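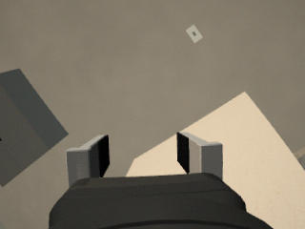
Tendura Releases Sturnmont 4, a Simulation Package for Robot Arm Work Cells

2018-01-06

Tendura today released Sturnmont 4, the new version of its simulation package for robot arms used in small work cells. The software lets a user build a cell on screen, place an arm and a gripper in it, and run a program before any equipment is moved or bought. Sturnmont 4 is available now to new customers and to holders of a current maintenance plan.

The main change is in how scenes are put together. Earlier versions asked the user to draw each surface and enter its size by hand. Version 4 comes with a library of 200 ready-made items, including tables, mounting plates, cabinets, bins, wall outlets and small parts to be handled. Items can be dropped into a room and turned to any angle. Users can still import their own models.

"Our customers kept telling us they spent the first week building the room," said Mei-kuen Kong, product manager for Sturnmont at Tendura. "They want to work on the reach and the grip. Now they can open a room with a table and an arm in it and start there."
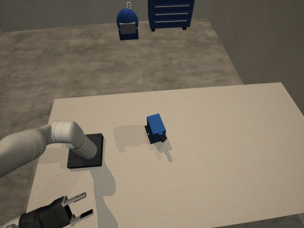 Scenes can be viewed from a fixed point in the room or from a camera mounted at the wrist looking out past the fingers. Both views can be recorded during the same run. Shadows are computed for the arm, the gripper and every part on the table, and lighting can be changed between runs without rebuilding the scene. Customers who train vision software can queue up to 1000 runs as a batch, with the position of the arm and the parts changed each time.

Gripper models have also been reworked. The fingers, finger pads and housing are now separate bodies, and contact is worked out for each one. Users can set the opening width, closing speed and pad friction, and save the settings with the scene.

Guérin, a maker of benchtop assembly equipment, tested the release starting in October. Nuala Tully, who leads cell design at Guérin, said her group used it to compare mounting positions for an arm at one end of a table.

"We tried 6 layouts and threw out most of them before lunch," Tully said. "The import tool still needs some work on large files, and we have told Tendura that." 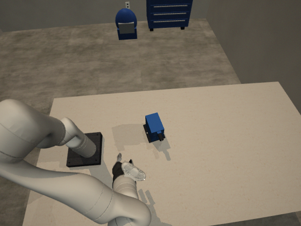 Programs written in Sturnmont 4 can be exported to Brumach controllers. Support for other controllers is planned, and Tendura will publish a list when dates are set. Scenes saved in version 3 open in the new release, but gripper settings from version 3 have to be entered again.

Sturnmont 4 is sold as a single-seat or shared license. Trial copies include the full item library and all camera views, with batch runs switched off. Requests for trial copies and price quotes can be sent through the Tendura sales office.

About Tendura

Tendura develops simulation and programming software for robot arms. Its products are used by equipment makers, schools and research labs.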